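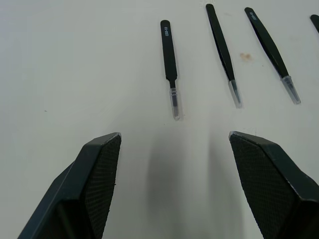
Zwei dunkle Greiferfinger mit geriffelten Innenflächen, darunter der Schatten auf der Tischplatte.

Bürohaus Osov in Brotville zu 87 Prozent vermietet

Brotville – Der Eigentümer des Bürohauses Osov, die Gumede Immobilien, hat einen weiteren Mietvertrag abgeschlossen. Das Planungsbüro Jedley übernimmt 1.568 Quadratmeter im zweiten und dritten Obergeschoss. Die Vermietungsquote des Gebäudes steigt damit auf 87 Prozent. Über die Höhe der Miete wurde Stillschweigen vereinbart.

Das Bürohaus Osov liegt am südlichen Rand der Innenstadt und verfügt über eine Gesamtmietfläche von 4.000 Quadratmetern auf fünf Etagen. Im Hof stehen 60 Stellplätze zur Verfügung, von denen ein Teil mit Ladepunkten ausgestattet ist. Der Bahnhof ist zu Fuß erreichbar, eine Bushaltestelle befindet sich vor dem Haupteingang.

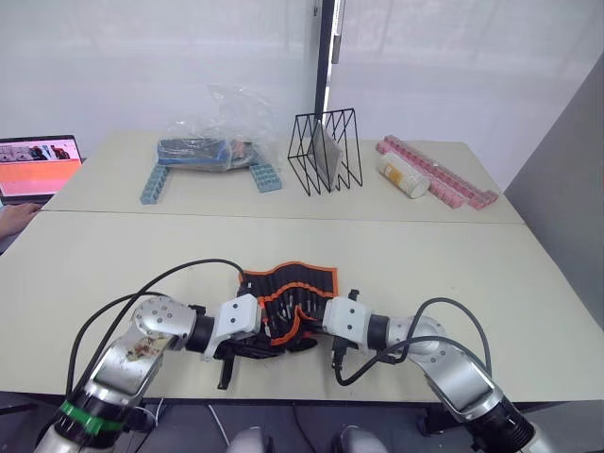 Vor dem Einzug lässt Gumede die beiden Etagen umbauen. Vorgesehen sind neue Trennwände, ein Teppichboden und eine Kühlung über die Decke. Die Elektroinstallation wird ebenfalls erneuert und erhält Bodendosen im Raster, damit die Tische frei aufgestellt werden können. Ein schwarzes Kabel, das sich wie auf dem Foto im Bogen quer über die Tischfläche spannt, soll es an den Arbeitsplätzen dann nicht mehr geben. Die Kosten des Umbaus trägt der Vermieter, die Küchen richtet der Mieter selbst ein.

Die Arbeiten beginnen nach Angaben des Eigentümers im Mai. Während der Bauzeit bleibt der Haupteingang geöffnet, lärmintensive Arbeiten sind nur bis 9 Uhr und nach 17 Uhr erlaubt. Der hintere Aufzug wird in dieser Zeit für Materialtransporte genutzt und steht den übrigen Mietern nicht zur Verfügung.

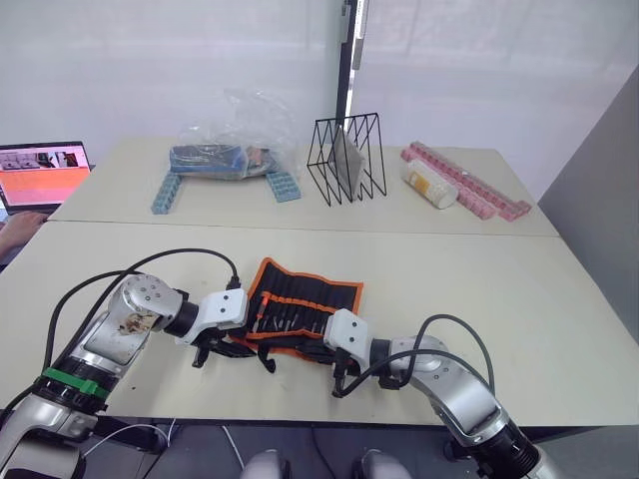 Frei sind danach noch Teilflächen im Erdgeschoss und im vierten Obergeschoss. Für das Erdgeschoss laufen Gespräche mit einem Gastronomiebetrieb – eine Nutzungsänderung müsste die Stadt allerdings noch genehmigen. Die Räume im vierten Obergeschoss werden auch einzeln angeboten, die Mindestlaufzeit beträgt drei Jahre. Besichtigungen sind nach Anmeldung bei der Hausverwaltung möglich.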